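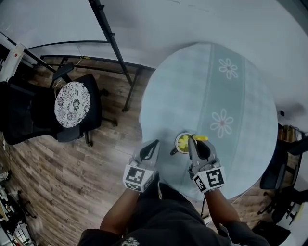
Round table, right gripper closed on the small yellow piece, mug just to the left of it.

January 14, 2018

Long day on the Flaltero set, and a pleasant one. The question was whether the tracking still holds when both hands work close together over the mug, which is where Plolora kept losing the left marker block last time and handing us a path with a jump in it. I moved the table a little toward the wall, kept the flowered cloth on (I know, I know, but the older runs all have it and I'd like to compare like with like), and started over with the slower pace we agreed on.

We have 161 demonstrations now, and Plolora rejected 7 of them. I went through those by hand with a cup of tea and they are nearly all the same story: one wrist rolls inward during the pinch and the pattern goes edge-on to the head view. Two faces toward the head camera seems to be plenty. One face is a gamble. The wrist views are a real help for the moment of closing, so please don't let anybody talk us into dropping them from the Agbayani format, even if the files are enormous.

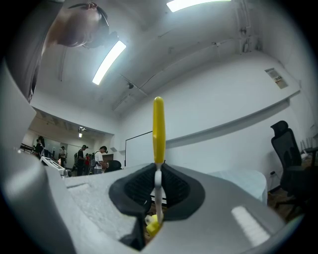 For tomorrow

Rerun the 7 with the elbows a bit wider and see if they pass. Merge with the 811 from the Govby batch, but check the clock offset first, as it was 2 frames out on the left hand when I looked this evening. Charge everything overnight, please!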